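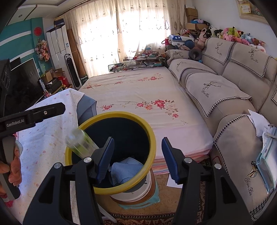 Figure 7.1 A bucket with a light-blue cloth inside, in a living room.

Chapter 7
Falls in Older Adults: Taking the History

Most older people who fall do so at home, and many never mention it. By the time a fall reaches the clinic it may be weeks old, and the patient may recall little beyond finding themselves on the floor. The history has to be built up slowly, and often from more than one person.

Begin with the moments before the fall. Had the patient just stood up, turned the head, coughed or passed urine? Light-headedness on standing points to a drop in blood pressure. A fall with no warning at all, particularly with facial injury, should raise the question of a cardiac cause. The patient who says "I must have tripped" may be guessing, and it is worth asking whether they remember hitting the ground.

Next, establish how long they lay there. A long lie brings its own problems — pressure damage, dehydration, hypothermia and muscle breakdown — and a creatine kinase should be sent if it lasted more than an hour.
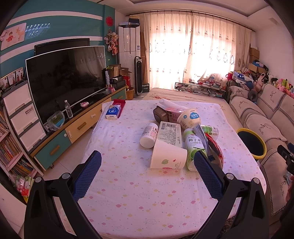

Figure 7.2 Groceries and household items on a low covered table.

Go through every medicine, including those bought over the counter. Sedatives, antihypertensives and drugs with anticholinergic effects are the usual offenders. Ask what was started or changed in the past month, and check lying and standing blood pressure before altering anything.

The Losthorpe series, collected by Aerts and Yakubu, followed 2,034 patients aged 70 and over after a first reported fall. It is discussed in section 7.4, together with the later work by Schouten. Both found that fear of falling again was recorded far less often than injury. Patients who are afraid go out less, lose strength and become more likely to fall.

Case 7A
A retired teacher is brought in at 8 am by her daughter. She fell between the bed and the bathroom and has a bruised hip but can bear weight. She began a new tablet for blood pressure in May. Her standing systolic pressure is 28 mmHg lower than her lying pressure. Keep this case in mind when reading section 7.2, where her treatment is considered.

© Michiels. Chapter text by Jolien Peeters and Wouter Bakker. Contact | Copyright | Back to top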